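Questions about caring for your tufted sofa, answered by the Prevberg workroom. If your question isn't covered, write to Laurinda Tavares at the Plollbridge showroom.

## Cleaning

**How often should I vacuum it?**

Every two weeks is enough for most homes. Use the soft brush attachment on low suction and work from the top of the back down to the seat. Go along the creases, then around each button. Don't press the nozzle against a button, as this can loosen the thread.

**How do I get crumbs out of the folds?**

A dry one-inch paintbrush works well. Sweep toward the nearest open edge and vacuum up what falls on the seat. Lift the seat cushions and do the gap behind them at the same time.

**Someone spilled a drink. What now?**

Blot with a white cloth. Don't rub. If the liquid has run into a crease, open the fold gently with two fingers and blot inside it too. Check the cleaning code on the label under the left seat cushion before you use anything wet - W means water-based cleaner is fine, S means solvent only, X means vacuum only.

## Buttons and cushions

**A button came off. Can I sew it back on?**

Not from the front. The buttons are tied through the padding to the frame. Keep the button and send us a photo with your order number. A single button repair is $65, or free in the first year.

**The seat cushions have a gap between them. Is that a fault?**

A thin seam line where they meet is normal. If the gap is wider than a finger, push both cushions toward the center and plump the outer sides.

**Can I wash the throw pillow covers?**

The Evham covers can go in cold water on a gentle cycle. Take the insert out first, close the zipper and hang the cover to dry. Light colors should be washed separately from dark ones.

## Placement

**How far should the sofa be from a coffee table?**

We suggest up to 23 inches. With a stone table, leave enough room that the seat fronts don't rub on the edge when people sit down.

**Will sunlight fade it?**

Over time, yes. Dark grays and blues show it first. Close the blinds in the afternoon or move the sofa away from the window.

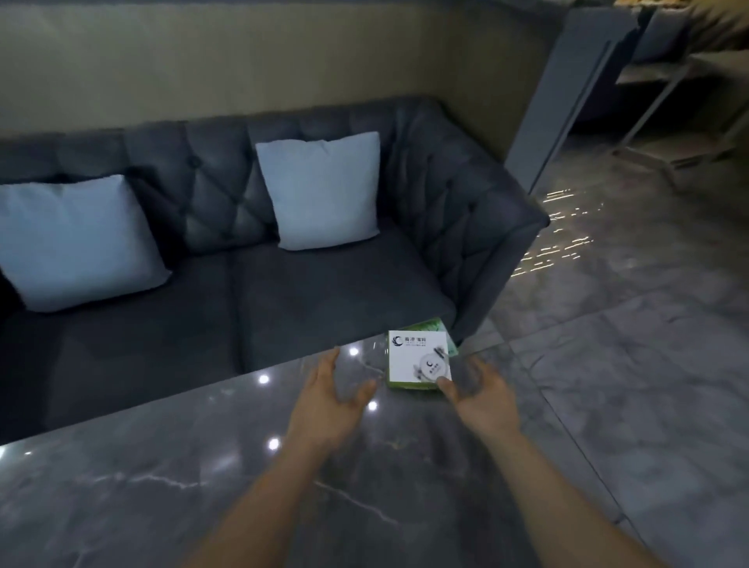 *Charcoal tufted sofa with pale blue throw pillows and a gray marble table.*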